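Recycling and Waste at Hukthorpe Halls of Residence

Frequently asked questions

Last updated 06/03/2025

These answers apply to all residents of Hukthorpe, including those in the Wiegand and Grotden buildings. Residents of privately managed houses should refer to their own landlord or to the district council.

Which bins are provided in my kitchen?

Each shared kitchen has a green bin for dry recycling, a grey bin for general waste and a small lidded caddy for food. Glass is not collected from kitchens and must be taken to the bottle bank beside the cycle store.

Who is responsible for emptying them?

Residents are responsible for emptying all kitchen bins. Domestic staff clean the floors and hobs but do not remove waste. Each kitchen may agree its own rota, and a blank rota sheet can be collected from the reception desk in Wiegand.

When are the outside bins collected?

General waste and food waste are collected weekly. Dry recycling is collected every two weeks, on the dates shown on the noticeboard by the main gate. Collections in November may be moved at short notice on account of the road closures on the east side of the site.

What may be placed in the green bin?

Paper, card, tins, drinks cans, plastic bottles and food and drink cartons. Items should be empty and given a quick rinse. Labels may be left on. Flattened boxes take up far less room and residents are asked to fold them before they go in.

What must go in the grey bin?

Used tissues and kitchen roll, sweet and snack wrappers, crisp packets, polystyrene, broken crockery (wrapped in newspaper) and any packaging that cannot be rinsed clean. Tissues are often placed with paper by mistake. The fibres are too short to be recycled and a single wet handful can spoil a bag of clean card. 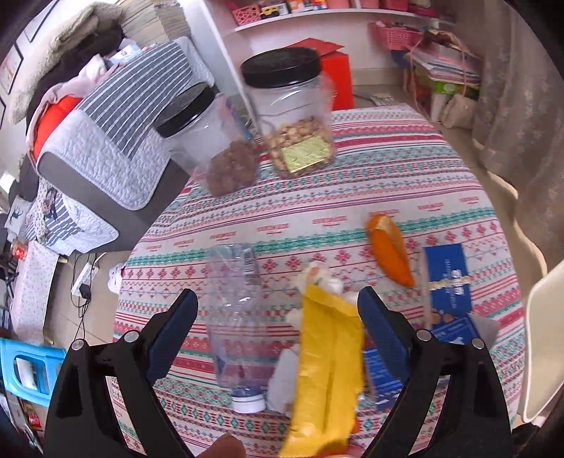
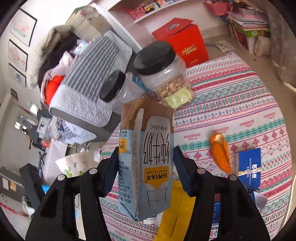
Everyday items: a plastic bottle, tissue and a wrapper (first picture) and a 200 mL milk carton (second picture).

Should I remove caps and straws?

Screw caps should be put back on empty plastic bottles. Paper straws go in the grey bin, as do plastic ones. Straws should not be pushed inside cartons.

Are cartons really accepted? My council at home does not take them.

Yes. Cartons of all sizes have been accepted at Hukthorpe since our contract passed to Erkero. Rules differ from one district to another and residents should follow the local list during their stay.

How do I use the food caddy?

Line the caddy with one of the paper bags supplied and empty it at least every two days. Tea bags, bones, peelings and plate scrapings are all accepted. Liquids, including milk and cooking oil, are not. Oil should be left to cool, poured into a jar with a lid and placed in the grey bin.

Where can I leave batteries and small electrical items?

A battery tube is fixed to the wall outside the laundry in Grotden. Kettles, lamps, chargers and similar items may be handed in at reception during office hours. Please do not leave them in the corridor - they will be treated as obstructions under the fire rules.

What happens if our recycling is rejected?

The crew will attach a red tag to the bin and leave it unemptied. The kitchens using that bin will be notified by email and given 2 working days to remove the wrong items. Where this is not done, the residence may arrange a separate collection, and the cost is shared equally between the kitchens concerned. Of the 76 kitchens on site, 53 received no tag last year.

May I appeal against a charge?

Appeals should be sent in writing to Britta Tiedemann, Residences Manager, within ten working days of the notice. Please give your kitchen number and the date of the tag. A decision will normally be issued within three weeks.

What should I do with unwanted belongings at the end of term?

Donation crates for clothing, bedding and kitchenware are placed in each entrance hall for the last fortnight of the summer term. Mattress toppers and pillows cannot be accepted. Opened food should be thrown away; sealed food may be left on the marked shelf at reception.

Who should I contact with other questions?

Wiegand: Henrik Kettler, Building Supervisor
Grotden: Bláthnaid Brennan, Building Supervisor
All other buildings: the Residences Office, ground floor, Wiegand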